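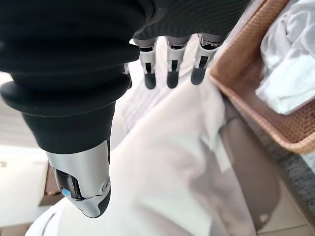 Alte Leinentischdecken: Stockflecken raus, ohne das Gewebe zu ruinieren?

Gefragt von Tove Ásgeirsdóttir am 6. Mai 2022

Hallo zusammen!

Ich habe beim Ausräumen des Hauses meiner Großtante einen ganzen Stapel Tischwäsche gerettet und bin völlig begeistert. Lauter schweres Leinen, teils Damast mit Weinlaub, teils glatt mit Hohlsaum und Monogramm. Insgesamt 7 Decken, die größte für eine Tafel, die in meine Wohnung gar nicht hineinpasst (egal, die wird im Juni beim Gartenfest aufgelegt!).

Leider lag alles jahrelang in einer Truhe im Keller. An den Knickstellen sitzen gelbbraune Flecken, dazu ein paar rostfarbene Punkte, und es riecht muffig. Eine Decke habe ich probeweise bei 60 Grad mit Vollwaschmittel gewaschen. Der Geruch ist weg, die Flecken sind heller, aber noch deutlich zu sehen. Chlorbleiche möchte ich nicht nehmen. Was würdet ihr machen? Und kann ich die Monogramme mit rotem Garn mitbehandeln oder blutet das aus?

Liebe Grüße
Tove

Mitsuko Yokoyama

Was für ein schöner Fund! Ich sammle selbst alte Wäsche und kann dir Mut machen, vergilbtes Leinen wird fast immer wieder richtig hell, es braucht nur Geduld.

Zuerst alles über Nacht in kaltem Wasser einweichen, ohne irgendetwas. Das Wasser wird vermutlich braun, dann wechseln, bis es klar bleibt. Danach kommt Sauerstoffbleiche auf Percarbonatbasis dran, in warmem Wasser bei 40 bis 50 Grad, dosiert nach Packung. Mehrere Stunden liegen lassen, gut ausspülen und bei Bedarf wiederholen. Lieber dreimal mild als einmal brutal.

Dann die Rasenbleiche, mein Lieblingsteil! Die nasse Decke an einem sonnigen Tag flach auf sauberes Gras legen und immer wieder mit der Gießkanne anfeuchten. Ich habe eine fast 300 Zentimeter lange Decke so behandelt, nach zwei Tagen war sie nicht wiederzuerkennen.

Die rostfarbenen Punkte sind ein anderes Thema. Wenn es wirklich Rost ist, hilft Bleiche überhaupt nicht. Da nehme ich Zitronensäure, einen Teelöffel in einem Glas Wasser, auftupfen, kurz warten und sehr gründlich ausspülen. Bitte nicht mit der Bleiche zusammen, immer erst das eine ausspülen.

Zum roten Garn: Ein feuchtes weißes Tuch fest auf das Monogramm drücken, am besten auf der Rückseite. Färbt es ab, diese Decke nur kalt waschen und die Bleiche weglassen. Altes Türkischrot hält meistens erstaunlich viel aus, aber testen würde ich trotzdem jedes einzelne.

Lieven Visser

Backpulver! Macht meine Mutter auch immer.

Sachiko Kudo

Zu Mitsukos Anleitung noch zwei Sachen. Vor dem Einweichen die Decken gegen das Licht halten - dünne Stellen reißen im nassen Zustand schnell, wenn man die Decke an einer Ecke aus der Wanne zieht. Ich lege so etwas in einen alten Kissenbezug und hebe alles gemeinsam heraus.

Und beim Bügeln: Leinen noch gut feucht, Damast erst von links und dann von rechts, dann kommt der Glanz so herrlich heraus. Zum Lagern rolle ich die großen Stücke auf eine Pappröhre mit säurefreiem Seidenpapier, dann gibt es keine Knickstellen mehr. Viel Freude mit dem Weinlaub!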